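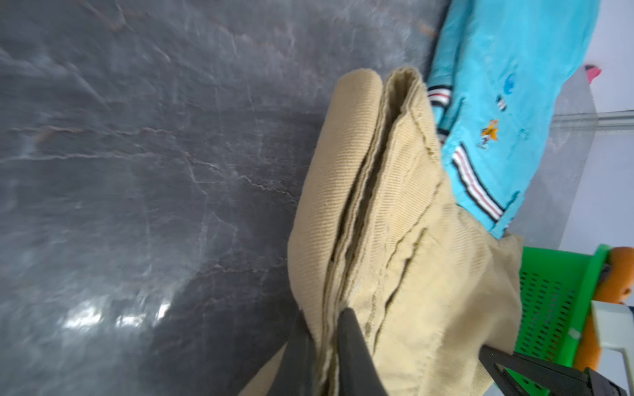
The Zistel in Lallham is closing

November 21, 2018

The signs went up at Zistel this month, the big yellow ones that say EVERYTHING MUST GO, and half the town has rediscovered its deep love for a store it stopped shopping at years ago. I include myself. I hadn't bought a thing there since May, and that was a birthday card.

The clearance started at a thrilling 10 percent off. I watched a man study a toaster for a long time and put it back, and I think he had the right idea. The people running the sale know exactly how long we'll hold out before we crack and pay nearly full price for bath mats.

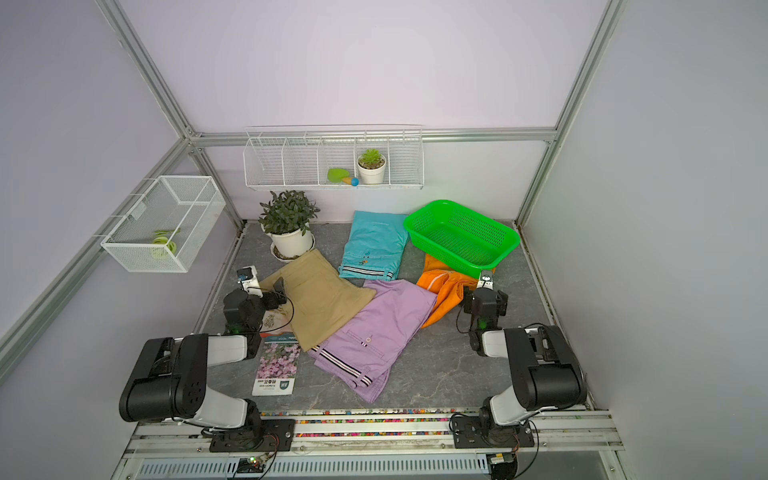

Khakis, and something orange toward the back.

My own interest is not purely sentimental. I own stock in Fornik, the company that bought Zistel six years ago with a lot of talk about "refreshing the brand." As far as I could tell, the refreshing came down to a new font and fewer cashiers. At its best my stake was worth $2,801, a number I looked up far too often. I haven't looked lately. The economy is supposed to be in great shape, everybody with a microphone says so, and yet I keep ending up with the part of it that's holding a clearance sale.

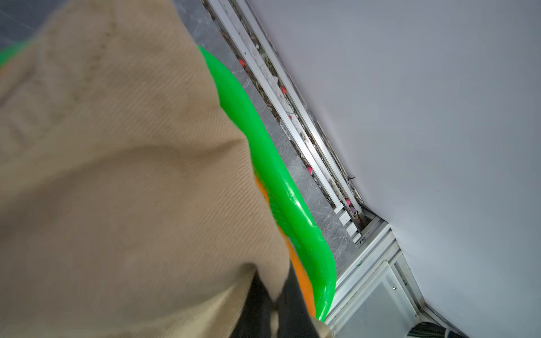 Beige twill, close up.

People blame online shopping, and sure, I ordered socks from my couch while writing this. But the Okoro hardware store across the street sells things you can get online too, and its parking lot is full most mornings. They'll cut you a key while you wait. They'll also tell you you're buying the wrong hinge, which stings — but you don't have to make a second trip.

Zistel had more than 14 kinds of scented candle and one person who could open the watch case, and she was at lunch.
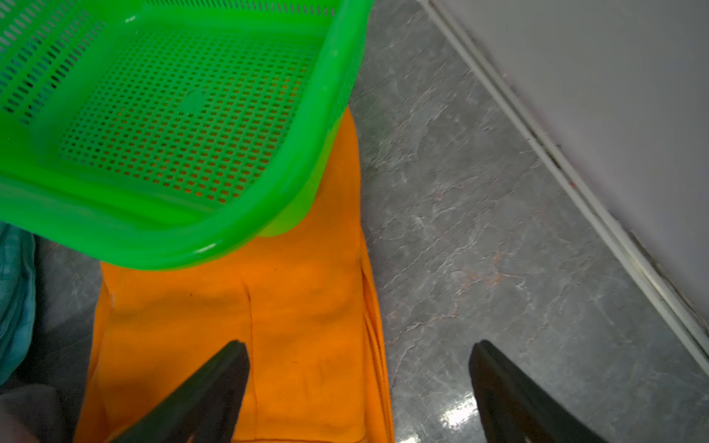
So am I selling?

Probably not. Selling would mean logging in, and logging in would mean seeing the number. My plan is to leave Fornik alone until after the holidays, then make a calm decision in January, same as I planned last year. In the meantime the bath mats are down to 40 percent off, and I'm going back for two.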